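플리스랑 티셔츠, 같은 바구니에 개어 넣으면 자꾸 무너지는데 어떻게들 하세요?

읽는 시간 2분

Paula Matei
안녕하세요, 가입하고 눈팅만 하다가 처음 글 써봐요. 얼마 전에 Vaduven으로 이사했는데 옷장이 정말 작아요. 그래서 서랍장은 포기하고 바구니에 옷을 개어 넣고 사는데요(나름 만족 중이에요!), 문제는 회청색 플리스예요. 이게 부들부들해서 아무리 각을 잡아도 손을 떼면 스르륵 부풀어요. 바구니는 밝은 초록색 플라스틱인데 여기에 플리스 하나 넣으면 자리가 다 없어지는 느낌이랄까요. 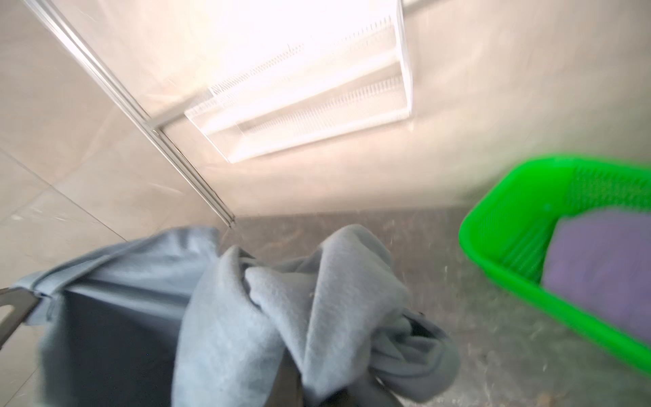 티셔츠는 또 반대예요. 얇아서 잘 접히기는 하는데 맨 아래 걸 꺼내면 위에 있던 게 전부 흐트러져요. 아침마다 뒤지다가 결국 다시 개는 게 일이 됐어요. 세워서 넣으라는 말은 많이 봤는데 제가 하면 도미노처럼 쓰러지더라고요. 플리스랑 티셔츠를 한 바구니에 넣는 게 애초에 무리인가요? 바구니를 더 사는 건 웬만하면 피하고 싶어요. 둘 데가 없어요ㅠㅠ

Ivana Valdebenito
저도 똑같은 걸로 고생해서 길게 써봐요. 우선 플리스는 개지 말고 마세요! 소매를 안으로 넣고 반으로 접은 다음 아랫단부터 목 쪽으로 꾹꾹 눌러가면서 말면 돼요. 공기가 빠지니까 훨씬 얌전해져요. 후드가 달려 있으면 마지막에 후드를 뒤집어서 감싸주시고요. 만 건 바구니 한쪽 벽에 딱 붙여서 세워두세요. 그러면 그게 책꽂이 받침처럼 버텨줘서 옆에 티셔츠를 세워도 잘 안 넘어가요.
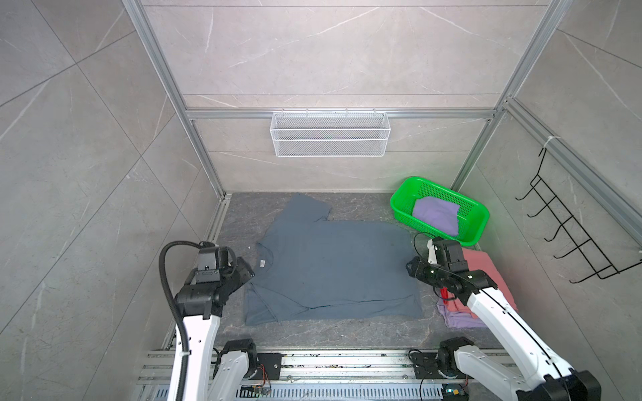

티셔츠는 바닥에 넓게 펴는 것부터가 시작이에요. 저는 예전에 무릎 위에서 대충 갰는데 그러면 폭이 전부 제각각이 돼서 세울 수가 없어요. 사진 속 청회색 티셔츠처럼 바닥에 거의 납작하게 펴놓고 손바닥으로 밑단까지 한번 쓸어준 다음에, 양옆을 가운데로 접고 길이를 반으로, 그걸 다시 셋으로 접어요. 폭은 바구니 안쪽 폭에 맞추면 되는데 바구니 위가 넓고 바닥이 좁은 모양이면 바닥 쪽을 기준으로 잡으세요. 구석에 있는 초록 바구니에 연보라색 천 접어 넣은 것도 보이시죠? 한 장만으로도 앞쪽 절반이 거의 차잖아요. 저런 건 한 번 더 접어서 세우면 옆에 자리가 꽤 남아요. 아, 그리고 분홍색이나 보라색처럼 색 있는 옷은 접힌 등이 위로 오게 넣으면 뭐가 뭔지 바로 보여서 뒤질 일이 줄어요.

저는 이렇게 바꾸고 나서 2주에 한 번만 정리해요. 그 전에는 거의 매일이었거든요. 처음엔 접는 폭이 안 맞아서 짜증이 좀 나는데 손에 익으면 티비 보면서도 돼요.

Ekene Okafor
그냥 플리스는 문 뒤에 거세요. 저는 16년째 그렇게 합니다.

Lăcrămioara Oprea
윗분 말씀에 하나만 보태면, 플리스는 말아두면 한동안 자국이 남는데 입기 전날 밤에 꺼내서 의자에 걸쳐두면 저는 괜찮았어요. 다리미는 절대 대지 마세요. 저 하나 녹였어요... 그리고 티셔츠가 자꾸 쓰러지는 건 바구니에 빈자리가 많아서일 수도 있어요. 수건 하나 돌돌 말아서 빈 데 끼워보세요. 저는 Alier에서 산 칸막이도 써봤는데 얇아서 휘어버리고, 결국 수건으로 돌아왔네요. 여름 되면 플리스는 아예 빼서 따로 넣어두시고요. 저는 7월까지 미루다가 정리하는데 그때 되면 바구니가 갑자기 넓어 보여요ㅎㅎ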